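Section 2. Planning and Budgeting for a Two-Arm Folding Station

2.1 Before You Order

Complete the site planning sheet before requesting a quotation from Tinia. Orders received without a signed sheet are held by the planning office (Maham Dhanial).

1. Measure the floor area. Each booth requires a clear service space of 35 inches behind the mounting rail.

2. Decide how many booths will be purchased in the first budget year. Enter arms, grippers and cable sets on separate lines.

3. List the largest item each booth will handle. Table size is chosen from this entry and cannot be changed after delivery.

4. Allow table space for finished items and a place for the supply basket within reach of one arm.

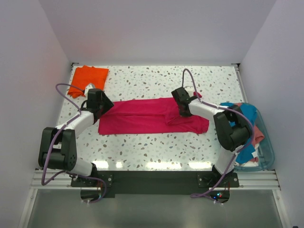
Figure 2-1. Two-arm station with red cloth on the table and fabric basket at right.

2.2 Budget Lines

5. Enter cable sleeves as a yearly expense. The standard allowance is $136 per booth.

6. Enter replacement gripper parts at $283 per arm. Sites running more than one shift should double this amount.

7. Set aside $500 for electrical work if the booth will stand on a new circuit.

Note: Walls and table are quoted together. The basket is not included — purchase it locally and record its outside dimensions on the sheet.

Caution: Do not budget for a shared power supply between booths. Each station must be able to be shut off on its own.

2.3 Approval

8. Send the completed sheet to Lucero Puma by 30th May. Sheets received later are considered in the February review.

9. Keep a signed copy with the station records. The installer will ask for it on arrival.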